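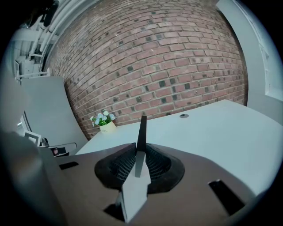 Marisol Hutchins wrote in to ask whether the Drovis hand-held gripper kit is any good for a first-timer, or whether she should save up for something fancier. I'd say go for it! I've had mine since March and setup is pretty painless once you know the order.

Start at a table with something easy to recognize nearby (a potted plant does nicely). Charge both grippers, then switch them on one at a time – the app gets confused if you wake them together. Open and close each one 3 times so it learns its full travel.

Now hold one gripper still and bring the other in from the side, with the square marker turned toward the camera. Go slowly. I rushed this part my first evening and had to redo it twice.
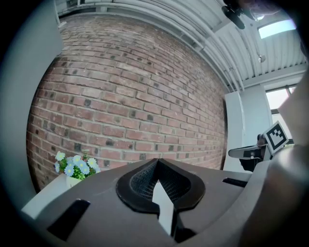 Step 2: second gripper coming in from the right, marker up.

Once the app shows a green check, save the session and try picking up something soft. I used a rolled sock. If you get error 1505, wipe the lens and pair again.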